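Wernel Grasp Planner: Frequently Asked Questions
Print | E-mail
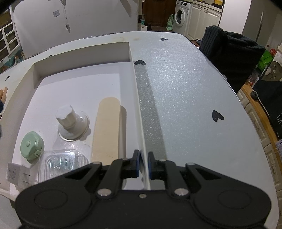 Fingers open over the divider, with a tongue depressor and a tape measure on the left.

Why does the planner stop at thin walls?
It treats anything narrow between two open fingers as something to pick up. Set wall_guard to on. It ships off, for reasons lost to history.

Can it handle clear plastic?
Sometimes. Suction cups and clamshell boxes give the depth filter very little to work with. Raise the retry limit and lower your hopes.

How many demos do I need?
We trained the stock model on 3000. The next 554 made it slightly worse, so we took them out again.

Do marks drawn on the surface confuse it?
Hearts, no. Marius Avram is still looking into arrows.

Why is my log file full of error 28?
Your disk is also full. Clear the cache folder and restart the planner.

Does it work with Mostyn controllers?
Yes, from the March release on. Older ones need the Dretside bridge, which has a FAQ of its own, and it is longer than this one.

Last updated Jun 1, 2019
Print | E-mail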